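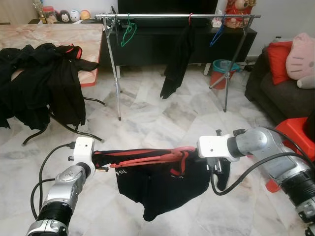

Club kit swap is back, and I've got the hangers out

Good news for anyone in Fudley with a drawer full of old sports tops: the kit swap returns to the church hall this October, and this year it's taking in plain T-shirts as well. I've been helping to get the clothes ready at home, which is how my front room came to be full of black tops with red trim!

Dace Rozīte, who runs the swap, reckons we had roughly 300 pieces through the door last time. She's hoping to beat that, and Reto Wieser has already promised two more boxes from Valberg (he says they're clean, so I'm holding him to it).

The big change is that nearly everything will be on hangers. Last year it all went on trestle tables and by mid-morning you couldn't find a thing, so we're asking people to bring tops ready hung if they can. Any hanger will do.
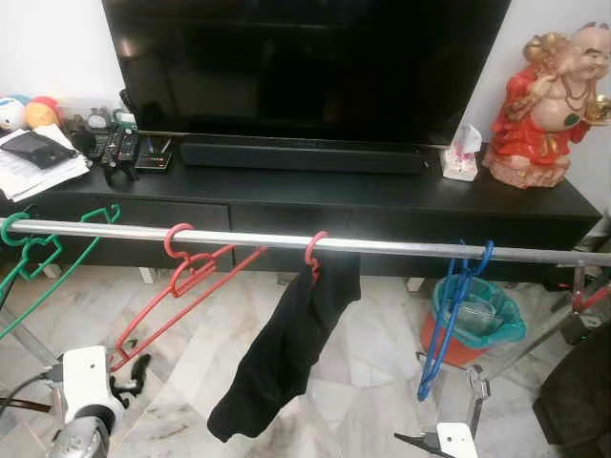

I've got green, red and blue ones on the go and I don't suppose anybody will mind that they don't match. A folding rack is a godsend too, and we could do with borrowing a few more for the morning. Put your name on the leg with a bit of tape and you'll get it back.

If you're hanging slippery sports fabric, do one shoulder, then the other, and give the front a little tug so it sits straight. Mine still slide about, especially the ones with piping. 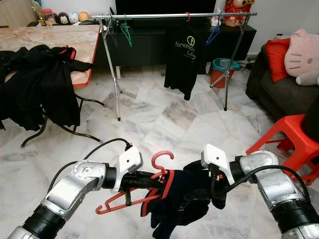
Drop-off is at the side door from 4 in the afternoon the day before, and Engelbert Ortner will be there with the kettle on. Children's sizes are what we're shortest of, so please have a rummage. Entry is free, tea is extra, and anything left over goes to Alcides Paucar for the youth side's spare kit cupboard.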